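Vets in Jistthorpe warn dog owners over grass seeds after busy July

Dog owners in Jistthorpe and the villages around it are being asked to check their pets after every walk, following a run of grass seed injuries treated at the town's Orar Veterinary Centre.

The practice said it had seen 23 dogs with grass seeds lodged in their ears, paws, eyes or skin during the month just gone. On one morning two spaniels from the same household were booked in one after the other, both with seeds between the toes.

Most of the dogs had been walked on the river meadows below the old mill or on the set-aside land at Ashby, where the grass has been left long this year and has dried out early. The seed heads break off when an animal brushes past and catch in the coat. They are pointed at one end with stiff hairs at the other, so they travel forwards and don't easily work their way back out.
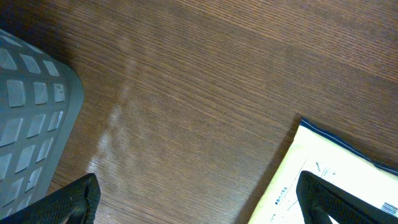
The centre said that a seed found the same day can usually be picked off with the fingers. One that has gone through the skin is a different matter and often means sedation, sometimes more than once if the seed has moved. A typical case this summer has cost the owner about £400, and insurance doesn't always cover it in full because of the excess.

Three of the dogs treated had already been home for a week or more before anyone noticed a swelling. In one of those cases the seed had gone in between two toes and was eventually taken out from higher up the foot.

Spaniels, cockapoos and other dogs with feathered legs and hairy feet made up the bulk of the appointments. Short-coated dogs were on the list too, including a lurcher and a Staffordshire bull terrier, and both of those were ear cases. 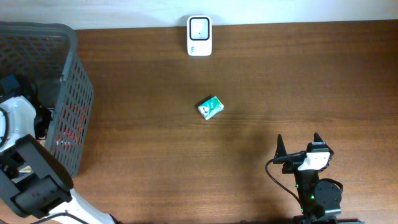

Signs to look out for

A dog with a seed in its ear will often start shaking its head very suddenly, sometimes while still out on the walk. It may hold its head to one side, cry out when the ear is touched or paw at it. Owners are asked not to put anything down the ear, including drops bought over the counter, before the dog has been looked at. Drops can soften the seed and make it harder to find, and if the eardrum is damaged they may do harm.

In the feet, the first sign is normally licking. The dog keeps going back to the same spot, and there may be a small red lump or a tiny hole between the toes with a little fluid coming from it. Some dogs limp and plenty don't.

A seed in the eye causes squinting, heavy watering and sometimes a closed eye with no warning at all. The centre treats this as urgent and asks owners to ring straight away, including out of hours. A seed tucked behind the third eyelid can scratch the surface of the eye each time the dog blinks.

Sneezing fits that come on in long grass are worth a call as well. Seeds that are breathed in are less common, but they can travel further than the nose, and a dog that later develops a cough or goes off its food should be seen with the walk mentioned to the vet.

What to do after a walk

The advice from the practice is to go over the dog by hand before it goes indoors, or at least before it settles down to sleep. Start with the feet. Part the toes one at a time and feel the webbing underneath as well as on top. Then do the armpits, the groin and the area under the tail, and finish with the ears, lifting the flap and looking at the hair around the opening.

A fine comb is better than a brush for feathering on the legs. Burrs and seed heads that won't comb out can be snipped away with round-ended scissors, with a finger kept between the blades and the skin.

Trimming helps more than anything else, according to the centre. Hair between the pads and around the ear opening can be kept short through to the end of August, and most groomers will do just the feet and ears without a full clip. The grooming parlour in Skevorton said it had taken a lot of bookings for this in the past fortnight and was now asking people to ring ahead.

Some owners have begun using mesh hoods that cover the head and ears. The centre has no objection to them as long as the dog can pant, drink and see properly, but said they should come off between walks and aren't suitable for flat-faced breeds in hot weather.

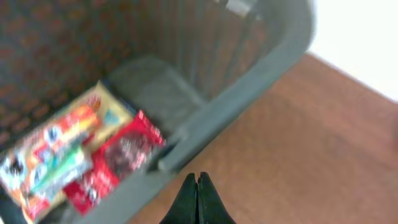 Can I take a grass seed out myself?

If it is lying in the coat or only just caught on the surface, lift it out with your fingers or a pair of tweezers, pulling in the direction it went in from. Bathe the spot in warm salty water afterwards and check it again the next day. If the seed has gone under the skin, or you can see a hole and can't see the seed, leave it alone and ring your vet.

Mowing at Ashby

The landowner at Ashby has agreed to cut a strip along both sides of the main path, from the car park to the stile, once the ground-nesting birds have finished. That is expected in the second half of August. The rest of the field will stay long, and the gate will carry a notice asking people to keep dogs on a lead and on the mown part.

The parish council, which looks after the river meadows, said it wouldn't be cutting them early. The grass there is taken as a hay crop by a local farm, and the date depends on the weather. Dog walkers wanting short grass in the meantime can use the recreation ground in Jistthorpe, where dogs are allowed everywhere except the fenced play area and the cricket square, or the lower field at Skevorton.

The verge on the Skevorton road has already been cut, though the clippings were left where they fell. Loose seed heads on the ground catch in paws just as easily as standing ones, so the vets suggest giving it a miss until it has been rained on a few times.

Free foot and ear checks

Orar Veterinary Centre is holding two free sessions this month at which a nurse will check dogs' feet and ears and show owners how to trim the hair between the pads. They will be held in the waiting room after evening surgery. There is no need to be registered with the practice, but places have to be booked by phone or at the desk.

Dogs should be on a fixed lead, and anyone whose dog is nervous of others can ask for a slot at the beginning or end, when the room will be quieter. Dogs with a swelling, a sore ear or a limp should be booked in for a normal appointment and not brought to the session.

Cats can pick up seeds as well, most often in the eye, although the practice has seen only a handful this year. Rabbits kept on rough grass sometimes have the same trouble. Owners of either can telephone for advice.

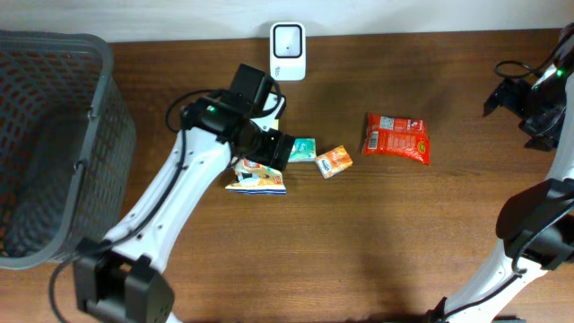 By the Jistthorpe news desk
August 1, 2025

Readers have been in touch since the first notices went up in the surgery window. One walker from Ashby wrote that her terrier had been treated for an ear infection last summer before a seed was found, and asked whether the two could be told apart at home. The practice said they often can't. Both cause head shaking and soreness, and the only sure way to know is to look down the ear canal with the proper instrument. A sudden start during or just after a walk points more towards a seed, and an infection tends to build up over several days, often with a smell or a dark discharge.

Another reader asked about swimming. The river is low and the banks are overgrown, and a dog scrambling in and out will pick up seeds in its coat that are hard to spot while it is wet. The suggestion is to towel the dog off, let the hair dry and then check it over for a second time.

The centre also asked owners to bring along the details of any painkillers already given, and never to use tablets meant for people. If the dog is likely to need sedation it may have to be kept off food beforehand, so it is worth asking about breakfast when making the appointment.

Grass seed cases usually tail off once the hay is in and the nights become damper, although the practice has known them to carry on well into autumn in a dry year. The trimming sessions may be repeated if there is enough demand.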